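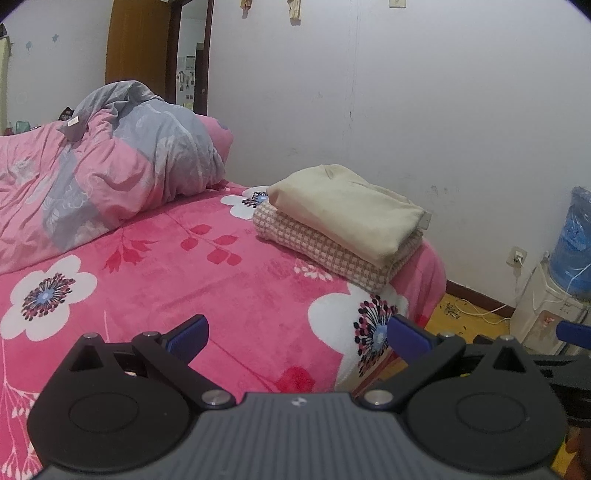
Household Textiles and Their Care
Notes for the second session: what washing does to cloth
Tutor: Viorica Vlachou

Welcome back, everyone. Last time we got rather carried away with fibres (my fault, I do love a fibre) and so we never reached the part most of you came for, which was why clothes and bedding change so much once they have been through the wash a few times. I have written these notes out more fully than usual so that you can listen without scribbling.

Let us begin with creasing. Cotton and linen are both made mostly of cellulose, and the long chains inside the fibre are held to one another by weak bonds that water can loosen. When the cloth is wet the chains slide a little, and when it dries they settle wherever they happen to be. If the cloth is bunched up in the drum at that moment, it dries bunched up, and there is your crease. An iron with steam does the same thing on purpose: loosen, press flat, let it set. Those of you who hang a shirt in the bathroom while you have a hot shower are using the same idea, only more gently.

Polyester behaves quite differently. It takes up very little water, so a wash hardly disturbs it, but it does soften with heat. A polyester blouse left in a hot dryer after the drum has stopped can pick up creases that are very stubborn indeed — Haris Matić brought one to the July class that we never did get flat. 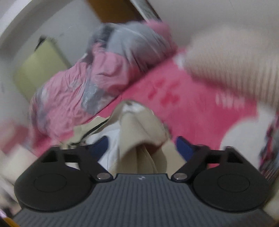 Now for shrinking, where people tend to blame the machine for something the mill did. Yarn is pulled tight while it is being woven or knitted, and it stays a bit stretched when it leaves the loom. The first warm wash lets it relax, and the cloth draws in. We call this relaxation shrinkage, and most of it is over after 2 or 3 washes. Wool has a second trouble of its own, called felting, where the tiny scales on the fibres catch on one another and lock. Relaxed cotton can often be eased back a little while damp. Felted wool, I am sorry to say, generally cannot.

A word about pile fabrics, meaning plush, velvet, fleece and their cousins. The surface is made of standing fibres, and pressing them with a hot iron flattens them, sometimes for good. Wash them cool, shake them well, and brush them lightly once dry. Please leave out the fabric softener, as it coats the pile and makes it clump.

For next time, please read the chapter on dyes and try this at home. Cut 4 squares from an old cotton pillowcase, all the same size, and draw round one on paper. Keep that one dry, wash the others at different temperatures, and lay each against your outline afterwards. Marcus Rosenthal has kindly offered to lend his good shears to anyone who needs them.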